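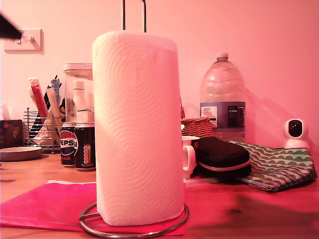 제4장 가정용 종이와 흡수성

학습 목표
종이가 물을 빨아들이는 원리를 모세관 현상으로 설명할 수 있다.
평량, 겹수, 엠보싱이 흡수량에 미치는 영향을 구별할 수 있다.
습윤 강도의 뜻을 알고 용도에 맞는 종이를 고를 수 있다.

4.1 들어가며

제3장에서는 필기용지와 인쇄용지를 다루었다. 인쇄용지는 잉크가 번지지 않도록 물의 침투를 늦추는 방향으로 만든다. 이 장에서 다루는 가정용 종이는 목적이 반대이다. 화장지, 냅킨, 키친타월은 액체를 빨리, 많이 빨아들여야 한다. 원료는 같은 목재 펄프이지만 섬유의 배합과 건조 방법, 첨가하는 약품이 다르기 때문에 성질이 크게 달라진다.

가정용 종이를 평가할 때 쓰는 기본 항목은 흡수량, 흡수 속도, 습윤 강도, 부드러움이다. 이 가운데 어느 하나를 높이면 다른 항목이 떨어지는 경우가 많다. 섬유 사이의 결합을 늘리면 종이는 질겨지지만 빈 공간이 줄어 흡수량이 감소한다. 반대로 결합을 줄이면 부드럽고 물을 잘 머금지만 쉽게 찢어진다. 제품 설계는 이 사이에서 적당한 지점을 찾는 일이다.

4.2 섬유와 물

종이의 주성분인 셀룰로스는 포도당이 길게 이어진 고분자이다. 분자 표면에는 수산기(-OH)가 많고, 수산기는 물 분자와 수소 결합을 이룬다. 그래서 셀룰로스 섬유는 물에 잘 젖는다. 면으로 만든 행주가 물을 잘 닦는 것도 같은 이유이다.

그러나 섬유 자체가 머금는 물은 전체 흡수량의 일부에 지나지 않는다. 대부분의 물은 섬유와 섬유 사이의 틈에 들어간다. 이 틈은 가는 관이 복잡하게 얽힌 것과 비슷하며, 물은 모세관 현상으로 틈을 따라 이동한다. 관이 가늘수록 물은 높이 올라가지만 올라가는 속도는 느려진다. 관이 굵으면 물이 빨리 들어가는 대신 높이 올라가지 못하고, 종이를 들어 올렸을 때 흘러내리기 쉽다.

기름은 사정이 조금 다르다. 식용유는 표면 장력이 물보다 작고 점도는 훨씬 크다. 종이에 젖어 들기는 하지만 이동 속도가 느리다. 튀김의 기름을 뺄 때 종이 위에 잠시 올려 두는 것은 이 때문이다.

4.3 펄프의 종류

침엽수 펄프는 섬유가 길어 종이에 강도를 준다. 활엽수 펄프는 섬유가 짧고 가늘어 표면을 부드럽게 한다. 키친타월에는 젖은 상태에서 견디는 힘이 필요하므로 침엽수 펄프의 비율을 높이는 것이 보통이다. 미용 티슈에는 활엽수 펄프가 더 많이 들어간다.

재생 펄프도 쓰인다. 섬유는 재생을 거듭할수록 짧아지고 뻣뻣해지므로 재생 펄프만으로 만든 종이는 같은 평량의 새 펄프 제품보다 흡수량이 낮은 편이다.
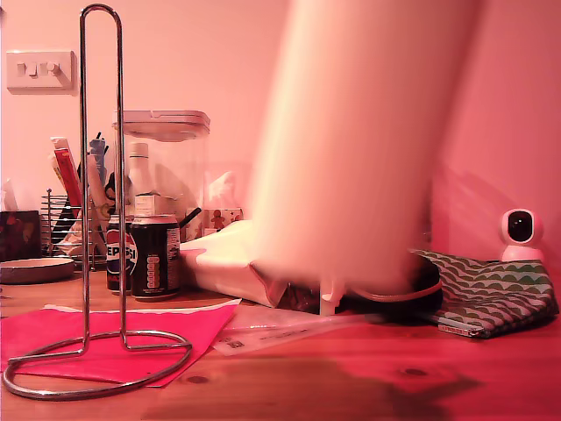
4.4 평량과 겹수

평량은 종이 1제곱미터의 무게를 그램으로 나타낸 값이다. 단위는 g/m²이며, 한 겹의 평량과 제품 전체의 평량을 구별해야 한다. 한 겹이 22 g/m²인 종이를 두 겹으로 붙이면 접착제의 무게를 빼고 44 g/m²가 된다.

겹수를 늘리면 섬유의 양이 늘어날 뿐 아니라 겹과 겹 사이에 새로운 공간이 생긴다. 같은 무게의 섬유를 쓰더라도 한 겹으로 만든 종이보다 두 겹으로 만든 종이가 물을 더 많이 머금는 것은 이 공간 때문이다. 다만 겹 사이가 완전히 눌려 붙으면 효과가 사라진다.

4.5 엠보싱

엠보싱은 무늬를 새긴 롤러로 종이를 눌러 요철을 만드는 공정이다. 무늬의 모양은 제조사마다 다르며 장식의 역할도 하지만, 주된 목적은 종이의 두께를 늘리고 겹 사이의 공간을 유지하는 것이다.

두 겹 제품의 엠보싱에는 두 가지 방식이 있다. 하나는 양쪽 종이의 볼록한 부분끼리 맞대어 붙이는 방식이고, 다른 하나는 한쪽의 볼록한 부분이 다른 쪽의 오목한 부분에 들어가게 하는 방식이다. 앞의 방식은 두께가 크고 뒤의 방식은 촉감이 고르다. 어느 쪽이든 무늬를 너무 깊게 누르면 섬유가 끊어져 강도가 떨어진다.

4.6 습윤 강도

보통 종이는 물에 젖으면 마른 상태에서 가졌던 강도를 대부분 잃는다. 섬유 사이의 수소 결합이 물 분자에 의해 끊어지기 때문이다. 키친타월에는 습윤 지력 증강제라는 수지를 소량 넣어 젖은 뒤에도 결합이 남게 한다. 화장지에는 이 약품을 넣지 않거나 아주 적게 넣는다. 변기에 버렸을 때 풀어져야 하기 때문이다. 키친타월이나 냅킨을 변기에 버리면 배관이 막힐 수 있다.

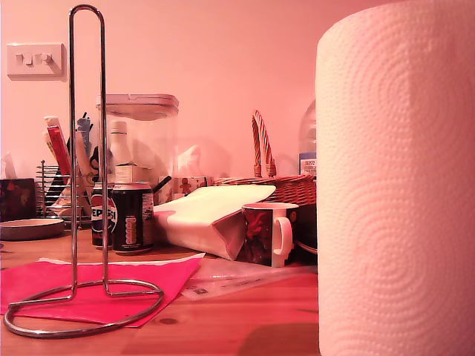
4.7 흡수량의 측정

흡수량은 시험편이 머금은 물의 무게를 마른 시험편의 무게로 나눈 값으로 나타낼 수 있다. 측정 순서는 다음과 같다.

1. 시험편을 일정한 크기로 잘라 무게를 잰다.
2. 물이 담긴 얕은 접시에 시험편을 완전히 담근다.
3. 집게로 한 모서리를 잡아 들어 올리고 30초 동안 물을 뺀다.
4. 젖은 시험편의 무게를 잰다.
5. 같은 제품으로 다섯 번 반복하여 평균을 구한다.

보기 문제 4-1
스티턴(Stiton) 시험실의 아이오나 랭킨은 시험편 여러 장을 한 묶음으로 하여 흡수량을 측정하였다. 마른 묶음의 무게는 26 g이고, 물을 뺀 뒤의 무게는 146 g이었다. 종이 1 g이 머금은 물은 몇 g인가?

풀이
머금은 물의 무게는 146 − 26 = 120 g이다. 이를 마른 무게로 나누면 120 ÷ 26 ≒ 4.6이다. 따라서 종이 1 g이 머금은 물은 약 4.6 g이다.

시험실의 온도와 습도도 기록해야 한다. 종이는 공기 중의 수분을 흡수하므로 습한 날에는 마른 시험편의 무게가 실제 섬유의 무게보다 크게 나온다. 정밀한 시험에서는 시험편을 온도와 습도가 일정한 방에 미리 두어 수분 상태를 맞춘다. 이를 조습이라고 한다. 흡수량과 함께 흡수 속도를 재려면 시험편의 아래 끝만 물에 담그고 정해진 시간 동안 물이 올라간 높이를 읽는다. 이때 종이의 세로 방향과 가로 방향을 나누어 측정한다. 초지기에서 섬유가 진행 방향으로 늘어서기 때문에 두 값은 같지 않다. 방향에 따른 차이는 4.8절에서 자세히 다룬다.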